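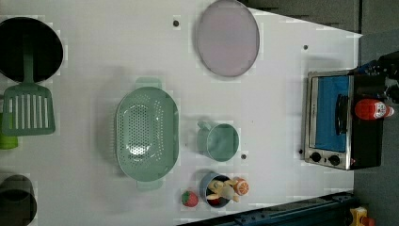 Ticket reopened. I don't accept that the miss on the right-hand side was "fixed by recalibration", and I'd like the word "fixed" taken out of the Banano notes until someone can show me a run that supports it. The complaint is the same as before: the arm picks well in the middle of the table and badly out towards the toaster oven. The ketchup bottle is the worst of the lot. It lies on the black part of the oven with its cap pointing right, so the gripper has to come in high and tilted, and it closes short. The strawberry and the blue cup, down on the open table, are hardly ever a problem.

**Raised by:** Leopoldo Hinojosa
**Assigned to:** Baltazar Pacheco, then me again
**Affects:** Banano (Stuvbridge robotics club, table-clearing task)
**Software:** Hao for planning, Zalto for calibration
**Status:** reopened

### What we know

I went back through the logs from the last round and threw out anything where a person had touched the table mid-run. That left 113 attempts. Of those, 46 failed. I'm counting a fail as the object not being in the fingers at the end of the lift, whatever the reason. The earlier summary in this ticket counted a nudge followed by a successful second go as a pass, and that's how we ended up with a cheerful number in the first write-up.

The fails aren't spread evenly. Straight-down picks mostly work. Tilted picks mostly don't. Which object it is seems to matter less than how the wrist has to come at it, although the two get muddled because we nearly always put the same things in the same places. Baltazar's summary said "fails on red objects". The strawberry is red. It picks fine.

### Theories so far, and what I think of them

**1. Lighting.** First suggestion, as always. We tried with the blinds down and with the blinds up. Same fails, same side. I don't want to see this one again unless somebody brings a log with it.

**2. The camera can't tell mint green from white.** There may be something in it for the colander, which has a pale edge on a pale table, and I've seen the outline wander. It has nothing to do with a red bottle on black. If you want to chase the colander, open a separate ticket.

**3. The oven door confuses the depth reading.** Plausible on paper, as shiny things do give silly depths. But I saved the depth at the bottle itself and it didn't jump about. Baltazar covered the door with paper for one set of runs and the bottle was still missed.

**4. Calibration had drifted.** This was the accepted answer. Zalto was run again, reported a good result, and the ticket was closed the same evening. My objection is that Zalto reporting a good result means Zalto agrees with itself. The closing note had no before-and-after picks in it at all.

**5. Fingers slipping.** Could be a few of them. I can't rule it out from the logs because we don't record finger force. If the fingers were slipping I'd expect marks on the bottle label where they'd rubbed, and I'd expect them to touch it in the first place.

### Log

**16:10** — Restarted everything from cold. Hao comes up with the usual warning about the joint limits file. Ignored it, same as we always do, but wrote it down this time.

**16:25** — Ran the middle of the table only. No misses. I'd have been surprised by anything else, but it gives us something to compare with.

**16:40** — Asked Hao for a tilted approach to a spot on the bare table with nothing on it. Stopped the arm at the end of the move and held a ruler against it. The fingertips were 10 mm short along the direction of approach. Moved to a different spot, same tilt, same gap.

**16:50** — Repeated it straight down, stopping above the table so that it couldn't touch. The gap is there as well, only now it's all height. I should have checked this at the start of term. With a straight-down pick on something squat, closing a bit high still gets you a grip, so nobody complains. Tilt the wrist and part of the same error turns into a sideways one.

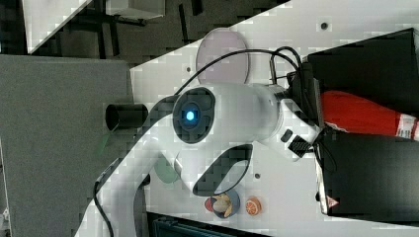 **17:05** — So the arm thinks its fingers are longer than they are. Looked up the tool length in Zalto's output file and found the right value, as measured for the short fingers we fitted in December. Looked in Hao's settings and found the value for the old long ones. Hao doesn't read Zalto's file. It has its own copy, which somebody has to change by hand.

**17:10** — Asked Baltazar whether he'd copied the number across when he recalibrated. He hadn't, and to be fair to him our instructions don't say to. They say "run Zalto, restart Hao". I've read that page plenty of times and assumed the restart picked up the new file. I had no grounds for assuming it.

**17:20** — Changed the value in Hao. Restarted. Ruler check on the tilted approach: tips land where they should, as near as I can read a ruler while crouching.

**17:35** — Ketchup bottle, five goes. Four good. One where the gripper arrived properly and then sat there without closing until Hao gave up.

**17:50** — Looked at the one that sat there. The log shows the wait running to the full 3,000 ms and then a timeout, with no close command sent. Position was good. That's a different fault, and I'm fairly sure it has been hiding inside our fail count all along.

**18:00** — Table put back as it was, arm parked, went home.

### Comments

**Baltazar Pacheco:** Happy to own the missed setting, but I'd like it noted that recalibrating did improve things when I did it. The colander went from hopeless to usable.

**Leopoldo Hinojosa:** Did it, though? You also moved the colander nearer the middle that afternoon. It's in your own notes, two lines above "calibration fixed it". I'm not saying it did nothing. I'm saying we changed two things and gave the credit to the one we liked.

**Baltazar Pacheco:** Fair. I'll put it back where it was and run it with the new tool length. Should I run it with the old one too?

**Leopoldo Hinojosa:** Yes please. Old value, new value, old value again, colander on the same patch of table throughout. Mark the patch with tape. If the old value suddenly works we've learned that I'm wrong, and I'd like to find out before we show this to anyone.

**Baltazar Pacheco:** Could the timeout be the cable? It loops over the top of the arm and it gets tugged when the wrist goes over.

**Leopoldo Hinojosa:** Could be. It could equally be Hao waiting for a "move finished" message that never turns up. If it's the cable, we should be able to provoke it by doing the worst wrist move over and over with no object. Try that before re-routing anything. Once the cable's been moved we won't be able to say what the old routing was doing.

**Baltazar Pacheco:** And if it never fails?

**Leopoldo Hinojosa:** Then we write down that it never failed, with how many moves we tried, and leave the cable alone.

### To do

- [x] Correct the tool length in Hao
- [x] Ruler check, tilted and straight down
- [ ] Old/new/old comparison on the colander (Baltazar)
- [ ] Wrist move on repeat, no object, looking for the timeout (Baltazar)
- [ ] Re-score the 46 fails as "missed" or "never closed" (me)
- [ ] Change the setup page: after running Zalto, copy the tool length into Hao by hand, then do the ruler check
- [ ] Find out what the joint limits warning is about, or at least who last looked at it

### Before this gets closed again

I want a full set of runs with the objects moved round between attempts, so that the bottle spends some time in the middle and the strawberry gets a turn up on the oven. Log the approach angle with each one. No second goes counted as passes. If somebody reaches in and straightens a thing up, that attempt is thrown out — even if it would have worked, and even if it was me.

Four good picks from five is a nice afternoon, but the first "fix" had a nice afternoon too. I've left the status at reopened and split the timeout off into its own ticket, with the 17:35 log attached. Baltazar has the arm next, so please don't update Hao before he's finished the comparison.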